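Forums > Laundry and Fabric Care > Washing > Shrinkage and Stretching

Cotton jersey shirts getting shorter and wider

tubspin_21
Three cotton jersey shirts have lost length over the last few months. Width has grown slightly. Wash is 30 C, spin 600, then tumble dry on low. One is a Clasia, the others are store brand. Is this the dryer or the wash?

wickrow
Dryer. Knit fabric is under lengthwise tension when it's made, and tumbling lets the loops relax. Length goes down, width goes up. Wash temperature matters less than people think.

Stretch them lengthwise while damp, then dry flat. Pull from the hem and shoulder seams, a little at a time.

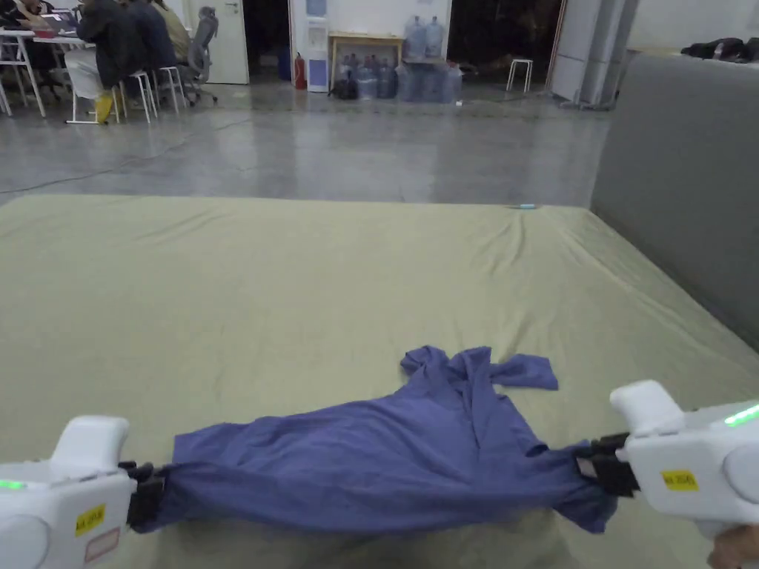
Do the side seams last. If they twist, the fabric was cut off grain and stretching won't fix it.

M_Sarmiento
Disagree on temperature. I logged one shirt through 21 cycles, line dried only, and it still lost length. Most of it went in the first four washes. The dryer speeds it up but isn't the sole cause.

wickrow
What weight was the fabric?

M_Sarmiento
260 gsm, so fairly heavy. Unbranded.

wickrow
Heavy jersey holds more water and takes longer to settle. I wouldn't apply that to a thin shirt.

tubspin_21
Mine are thin. Would a higher spin help, so they spend less time in the dryer?

M_Sarmiento
Yes, but expect more creasing. Take them out at the end of the spin. Don't leave them in the drum.

Related threads
Trakitz drying rack, rust at the joints
Spin speed and creasing in linen
Wukdale dryer error 224
Side seams twisting after first wash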